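September 24, 2021

Up at six, bus to Dulcombe. Rima had the gowns out already, so I took a white one and a blue cap and mask from the box. The cap itches by eleven. Spent the morning wiping down benches and the afternoon on labels, 173 of them, with Firouzeh reading out the numbers. Lunch was soup.
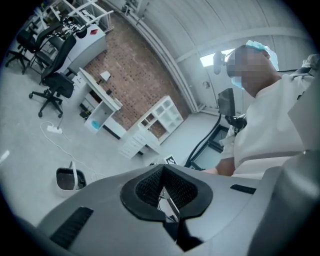 Munther wants the floor done again on Monday before the Vernar order comes in. I said I'd do it if he finds a better mop. Home by seven, washed my hair, rang Mum.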